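Wulelel review: following court cases and council votes from one inbox

Feb 13, 2024

Wulelel is a paid alert service for people who follow local courts and councils. You give it names, case numbers or phrases, and it emails you when one of them turns up in a court list, an agenda or a set of minutes. I write a small newsletter on public order cases and council business in Flornport and Wirnedby, and I used it for all of January.

Setting up

You need an email address and a card, even for the trial. The first screen asks which courts and councils you want to follow. Flornport was there straight away. Wirnedby was listed under its old district name and took me a while to find. After that you add your search terms, up to 22 on the basic plan. I used most of mine on defendants from a protest case that has been going through the courts in stages, and the rest on planning and licensing.

Terms can be exact or loose. Use exact for people. I left one surname on loose for the first week and had a long string of emails about a road called Yule Close.

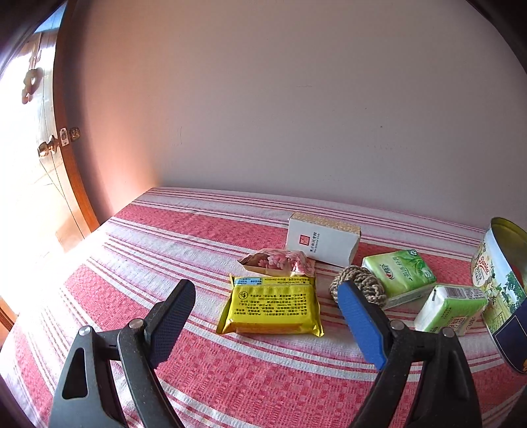
A yellow foil snack packet on the striped bedspread.

What it does well

The court side is good. Lists are checked in the evening and again early in the morning, and the second check is the one that matters, as hearings are often moved overnight. Twice it told me a plea hearing had been put back before I had left the house. The email gives the court, the room, the time and the type of hearing, with a link to the original list. It doesn't try to summarise the case, and I would not want it to.

Sentencing dates are picked up as soon as they are listed. You can attach your own notes to a case and they appear at the bottom of every later alert. I put the charges and the bail conditions in there and stopped keeping a separate spreadsheet.

What it does less well

Council minutes are patchy. If they are published as proper text, Wulelel reads them and takes you to the right page. If they are scans, it misses a lot. Wirnedby still scans its older minutes, and a search on a 333-page bundle found none of the three mentions I knew were in it. The help page does say scanned documents are "supported in part".

Alerts for committee agendas came about 20 minutes after publication, which is fine. Alerts for late papers did not come at all unless the main agenda changed too. Late papers are where the awkward items tend to go, so I went on checking those by hand. 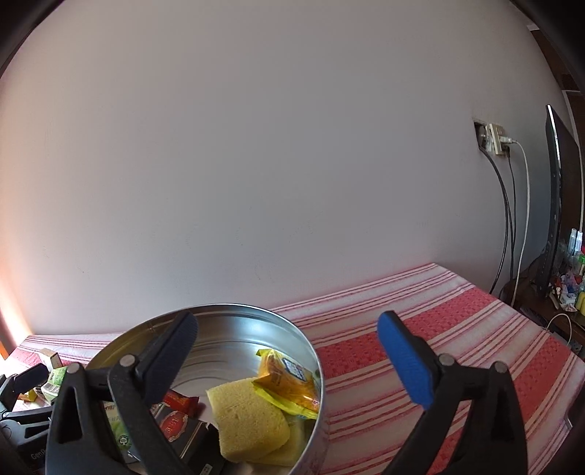
Sponge cake and wrapped snacks in a round tin.

The phone app is the website in a smaller window. It logs you out every few days, and the notes field is hard to type in.

Cost and support

The basic plan is £200 a year. There is no monthly option after the trial. I wrote to support once about the district name and had a clear reply the next day, though the listing has not been changed.

Who it suits

If you mainly follow courts, it is worth the money. If you mainly follow a council, find out first whether yours publishes its minutes as text, and use the trial to test a meeting you already know well. I have kept my subscription for the court alerts and will look at the council side again when it comes up for renewal.

Good: early morning list checks, case notes, links to the original documents
Bad: scanned minutes, late papers, the app

Rating: 3.5 out of 5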